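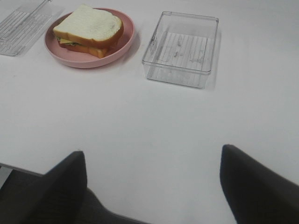 Does it matter what order the layers go in?
It matters a good deal. The same fillings stacked in a different order can slide, go soggy or fall out of the side at the first bite.

Gorkham Evening Classes
Kitchen Basics, handout 2: Building a sandwich
Tutor: Farzana Siriwardena

You have all made a sandwich before. Several of you mentioned this last week, with some force. Tonight is still about sandwiches, and I'd ask you to put up with it, as most of what goes wrong in the later sessions (the terrine, the layered salad, the business with the trifle) goes wrong here first and more cheaply.

Setting out

Put everything out before you touch the bread. The plate goes in the middle, directly in front of you, and the trays go on either side. It doesn't much matter which filling is in which tray as long as you can reach it without crossing one arm over the other. Leave a clear bit of table at the front. People fill this space with phones, and then the phone has mayonnaise on it.

If a tray is empty, leave it where it is until you've finished. Tidying halfway through is how slices of cheese get lost. I know some of you were brought up to clean as you go, and I admire it, but the washing-up will wait four minutes.

The order for tonight

Bread, lettuce, bacon, cheese, bread. Written down it looks like something a child could manage, and a child could, which ought to be encouraging.

The first slice goes flat on the plate. If it overhangs the rim, move it now, while it weighs nothing. Butter it right to the crusts if you're using butter. A dab in the centre is a gesture.

Lettuce next, frilly side wherever it likes. A leaf that pokes out at the edges is fine and most people think it looks generous. Dry it properly beforehand. The leaf is a poor raincoat for the bread if it arrives carrying its own rain.

Then the bacon, laid side by side. Stack the strips on top of each other and you get a ridge down the middle, and the top slice will rock on it like a pub table.

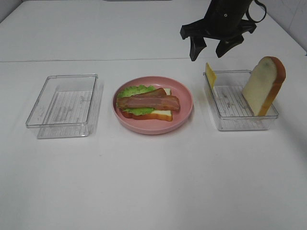
Cheese comes after the bacon, and there is a case for this beyond habit. A flat slice evens out whatever the bacon has been doing and gives the last piece of bread something level to sit on. If the bacon is hot, the cheese will also soften slightly and hold things together. If the bacon is cold, it won't, and you will have to rely on good behaviour.

The top slice

Hold it by a corner or by the crust. Bring the lower edge down first, line it up with the slice beneath, then let the rest follow. Don't drop it flat from a height. Press once with an open hand, about as hard as you'd pat a dog you'd just met.

Slices end up slightly out of line with each other more often than you'd think. Up to the width of a crust I don't mind. Past that, lift the top slice and put it down again. Don't shove it sideways, or the fillings will go with it.

Common faults

Filling all in the middle. You get 2 good bites and a lot of plain bread.

Too much filling. For the bacon sandwich we allow 100 g of filling per person. Last June's group voted for 200 g, and we were picking lettuce off the floor until nine.

Cutting too soon. Let it stand a moment, and use a bread knife with a sawing action. Leaning on it with a table knife makes a sort of pillow.

Where does the lettuce go?

This comes up every term and I have given up expecting agreement. My own view is that it belongs under the bacon, where the weight keeps it down.

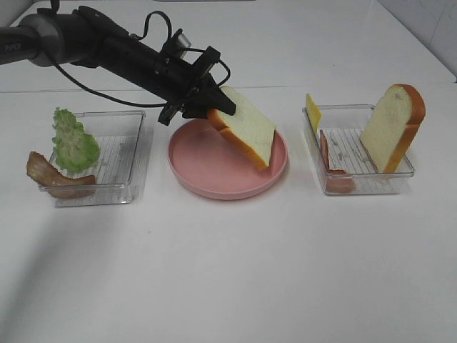 Hamish Munro holds that lettuce should go in last, straight under the top slice, so it stays crisp and well away from anything warm. He adds that he has made them that way for years and has had no complaints, though he does eat alone.

I've let that stand in the handout because the first half of it is reasonable. Try both orders if you have the bread. Make a note of which one held together when you cut it, and bring the note next week with a clean tea towel.

For next week

Read the sheet on knives before you come, both sides.
Bring a lidded box if you want to take your work home.
Palesa Nel and Patricio Figueroa are on washing-up.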